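Zoltán Hegyi
2021-12-18
1/ My phone updated itself overnight and now believes I'm Dutch. I have never been to the Netherlands. I did buy a cheese once.

2/ Settings > System > Language says English (US). It has a little check mark next to it and everything. The keyboard disagrees. So does the calendar, where March is now "maart."

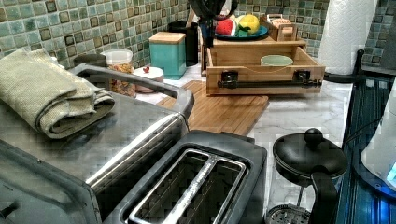

3/ Things I have tried: restarting, restarting while annoyed, removing Dutch from the list (it's not on the list), adding Dutch so I could remove it. That last one moved the weather app to Dutch too.

4/ Went to the Premar support forum. There's a thread on this with 277 replies, and 271 of them are "same here." Mine makes 272 I guess.

5/ One reply says to clear the storage for the Rado keyboard app. Fine. Did that. It forgot every word I ever taught it, including my own last name, and then offered me "Hegyi" corrected to "Heggen."
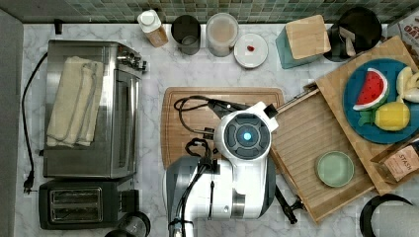
Zoltán Hegyi
6/ OK, progress. There are 2 language menus. One is for the phone, and the other is under Accounts > Profile > Region, and it had quietly picked Dutch. Changed it, restarted, and the keyboard is back to English.

7/ Calendar still says maart. I can live with maart.

8/ For whoever finds this by searching: Accounts > Profile > Region, then restart. Don't add Dutch first. And if you use the Mollov backup app, turn off "sync preferences" before you start - mine put the old setting right back and I had to do it all over again.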